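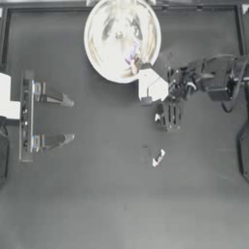

Figure 5. Work surface with both grippers in view and the bowl near the top center.

Section 5. Preparing and Checking the Two-Arm Cell

5.1 Scope

This section covers the work to be done at the Cendero two-arm cell before a session is started, and the care of the arms, grippers and cables between sessions. It applies to all cells installed at the Wellstead site. Replacement of servo motors is covered in Section 7. Network and account settings are covered in Section 3.

Operators who have not completed the Wellstead introductory training may carry out the steps in 5.3 only when a trained operator is present. Steps marked "Lead operator" are reserved for persons named on the cell access list.

5.2 Terms used in this section

Left arm, right arm: the arms as they appear in the head camera view, with the front of the table at the bottom of the view.

Finger: one of the two moving parts of a gripper that close on an object.

Bracket: the white part that carries the gripper at the end of the arm.

Frame: the black rails and posts around the work area.

Rest position: the stored position in which both arms are clear of the table center and the servo motors carry little load.

Nimri: the control program installed on the cell computer.

5.3 Before power is applied

CAUTION: The arms will drop if power is removed while they are raised. Support each arm by hand before switching off, and keep the other hand clear of the fingers.

1. Confirm that the main switch is off and that the indicator on the power supply is dark.

2. Clear the work surface. Remove all objects left from the previous session, including small ones. Small parts with a dark section are easily missed against the gray surface, so check from a low angle as well as from above.

3. Wipe the surface with a dry lint-free cloth. If marks remain, use a cloth lightly dampened with water. Do not use alcohol or glass cleaner on the matte surface. Both leave shiny patches that the camera will pick up.

4. Examine the frame. Push gently on each vertical post at mid height. If a post moves, tighten its lower fixing before going further, then repeat the camera check in 5.6.

5. Move each arm by hand through its full reach, slowly. Every joint should turn with even resistance. A joint that catches or grinds must be reported, and the cell must not be powered.

6. Return both arms to the rest position.

Note: Do not lift an arm by its gripper. Hold it at the second segment, close to the base.

5.4 Cable check

The cables on each arm run outside the servo housings and form free loops at the joints. The loops are needed so that the arm can extend without pulling on the connectors. They must not be tied flat to the arm.

1. With the power off, extend the right arm fully toward the table center. Look at the loops above the rear segments. Each cable should still show some slack.

2. Bend the arm back toward its base. No cable should be pinched between two housings or hang low enough to reach the table.

3. Press each connector into its socket with one finger. A connector that clicks was not fully seated. Enter this in the cell log.

4. Repeat steps 1 to 3 for the left arm.

5. Look along the full length of each cable for flattened or whitened insulation. Replace any cable that shows either. Spare cables are kept in the drawer marked Tatis, sorted by length.

CAUTION: Never connect or disconnect a servo cable while power is applied. Doing so can damage the servo board and every servo after it in the chain.

5.5 Gripper inspection

Inspect the grippers at the start of every session and after any collision, however slight.

1. Check the screws that hold the bracket to the last servo. Use the short hex driver supplied with the cell. The screws should be firm. Do not apply thread compound to screws that enter plastic.

2. Check the bracket for cracks, especially at the inside corners and around the screw holes. A cracked bracket must be replaced. Gluing is not permitted.

3. Open the gripper fully by hand. Both fingers should reach their outer stops together. If one finger arrives first, carry out the alignment procedure in 5.7.

4. Close the gripper by hand. The tips should meet along their full contact edge. Hold a strip of paper between the tips and pull. The paper should resist evenly.

5. Inspect the tips for nicks, flattened points and built-up residue. Clean them with a soft brush. Tips worn to the point where the paper test fails must be replaced in pairs.

6. Check the base section of each finger for stress marks. Tilt the gripper under the bench lamp while doing so, as fine cracks show only at certain angles.

Note: Fingers are changed after 1,000 operating cycles whether or not wear can be seen. The cycle count is shown on the Maintenance page in Nimri and must be reset by the lead operator after each change.

5.6 Camera and lighting check

The head camera must see the work surface, both grippers, and enough of the frame to judge whether the view has shifted.

1. Switch on the cell computer and open Nimri. Do not enable the arms.

2. Select Cameras, then Head. Wait for the live view to settle.

3. Confirm that the top rail of the frame runs level across the view and that both vertical posts can be seen. If the rail slopes, loosen the camera clamp, correct the angle and tighten the clamp again.

4. Compare the live view with the stored reference view by selecting Overlay. The rail and posts should coincide in both. Save a new reference only with the approval of the lead operator.

5. Check for glare. Glossy items, such as the bowl in Figure 5, return strong reflections from overhead lamps, and a small object inside may be hard to tell from a reflection. Turn the lamp on the bowl side down by one setting and look again.

6. If the near part of the surface appears pale or hazy, wipe the camera lens with the cloth provided. If the haze remains, lower the exposure by one step. Do not lower it so far that detail is lost in the black parts of the grippers.

Note: Window blinds at the cell are to be closed before this check and left closed until the session ends.

5.7 Finger alignment

This procedure is carried out with the power on and requires two persons, one at the keyboard and one at the arm. The person at the keyboard must announce each command before giving it.

WARNING: Pinch hazard. The fingers close with enough force to injure. Keep hands off the gripper until the person at the keyboard has said "Clear."

1. Apply power to the cell and enable one arm only.

2. In Nimri, select Maintenance, then Gripper, then Open. The fingers will move apart and stop.

3. Disable the gripper servo. Confirm that the status field reads Released.

4. Loosen the two set screws on the finger that is out of position by a half turn. Do not remove them.

5. Slide the finger until it rests against its outer stop, and tighten the screws.

6. Enable the gripper servo and select Close. Observe the tips from the front and from the side.

7. Repeat the paper test from 5.5, step 4, with the servo released.

8. If the test fails after two attempts, stop the procedure and request service. Repeated loosening will wear the screw seats.

5.8 Clearance between arms and objects

A session may be started only when both arms can leave their starting positions without touching anything on the table.

1. Place the objects listed on the task sheet. Put bowls and other tall items toward the rear of the work area, inside the frame.

2. Enable both arms and send them to the start position at reduced speed. Keep one hand on the emergency stop.

3. Look at the gap between each bracket and the nearest object. From the head camera, a bracket may appear to touch the rim of a bowl when it is well above it. Always judge the gap from the side of the table.

4. Where the gap is smaller than 36 millimeters, move the object. Do not change the start position of the arm to suit an object.

5. Check that any protruding part of the bracket will also pass clear when the gripper turns. Run the wrist rotation test once for each arm.

6. If an arm touches an object at any time, press the emergency stop, support the arm, and go back to 5.5.

5.9 End of session

1. Send both arms to the rest position and wait for the message Motion complete.

2. Remove all objects from the table and return them to their labeled bins.

3. Support each arm, then switch off the main power.

4. Let the servo housings cool before fitting the dust cover.

5. Complete the cell log. Enter the cycle count for each gripper, any part replaced, and any step in this section that could not be completed as written.

5.10 Reporting

Faults that prevent a session from starting are to be reported at once to Bhavana Kandasamy, lead operator. Requests for spare parts, and corrections to this section, are to be sent to Hwa-young Yook, equipment documentation. State the cell number and the step at which the fault was found.

Section reviewed in December. Replaces all earlier printed copies held at the cell.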